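My February Walk-Through: The Home Office and Back Hallway Checklist, With Way Too Many Comments

I do this every February, right when the house has been shut up for months and I'm tired of looking at it. Our place was built by a man who apparently loved extension cords more than outlets, so the list is heavy on electrical. Copy it, cross things off, add your own. My comments from this year's round are under each item.

1. Smoke alarm, hallway ceiling
Press and hold the test button until it screams. Check the date on the back.
OK. Loud enough that the dog left the building. Date's still good, but I wrote the replace-by year on the side in marker so I can read it without the ladder next time.

2. Carbon monoxide alarm
Same drill. Make sure there isn't a bookcase parked in front of it.
OK now. There was a laundry hamper in front of it. Mine, sadly.

3. Space heater
Look at the plug and the cord for browning or soft spots. It goes straight into the wall, never a power strip. Three feet clear on every side.
NEEDS WORK. The heater is a little Plillach I've had forever and the cord is fine, but the curtain hangs well inside the three feet. I've pinned it back with a binder clip until I hem it, which I have been promising to do for two winters!

4. Power strips
One strip per outlet, no strip plugged into a strip. Feel each one after an hour of normal use. Warm is a maybe, hot is a no.
FAILED one. The strip behind the printer had a second strip hanging off it (I swear they breed back there). Tossed the old one and moved the shredder to its own outlet.

5. Light bulbs vs. fixture rating
Read the sticker inside the fixture, then read the bulb.
The desk lamp says 60 watts max and somebody had put a 100 in it. I live with two other adults and all three of us deny it. Swapped for an LED and the shade doesn't smell toasty anymore.

6. Outlets and GFCI
Test and reset the one by the utility sink. Wiggle a plug in the others – if it slides out by itself, that outlet is worn.
GFCI tripped and reset fine. The one under the window is loose as anything. Hamish Ogilvie, the electrician who did our panel, is coming Thursday to replace it, and I've taped over it in the meantime.

7. Shelving and tall furniture
Anything taller than your chest gets strapped to a stud. Give it a shove at shoulder height. Heavy stuff on the bottom.
Tall bookcase: OK, strap is snug. The Dresura cabinet: not OK. It measures 182 cm on the spec sheet, just shy of six feet, and was held to the wall by a drywall anchor and optimism. Found a stud and redid it. I also moved the paper reams down low and the hats up high.

8. Floors and rugs
Walk it in socks. Then walk it in the dark, slowly, the way you would at 2 a.m.
Back hallway runner slides. Bought the grippy pad from Grikonico for $69, which made me wince, but it's the whole length of the hall and I'm not going down on that tile again.

9. Desk chair
Stand behind it, take the top of the backrest in both hands and push down, then rock it side to side. Listen for clicks. Flip it over and check the bolts under the seat and each caster. Sit and raise it all the way; it shouldn't sink.
Bolts were loose, a quarter turn each did it. One caster was wound up with hair and thread, so I cut that out with a seam ripper. No sinking. If you've got mesh, run your hand along the edge where it meets the plastic, that's where mine split on the last chair.
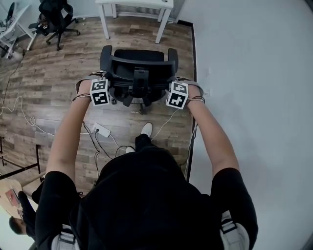 10. Window and door exits
Open every window you'd climb out of. All the way, no tools.
Back window stuck at the halfway mark. Rubbed a candle along the track and now it flies up. Door's fine.

11. Fire extinguisher
Needle in the green, pin in place, nothing hanging on it.
OK, once I took the umbrella off.

Still open: curtain hem, loose outlet, and I want to look at the attic hatch.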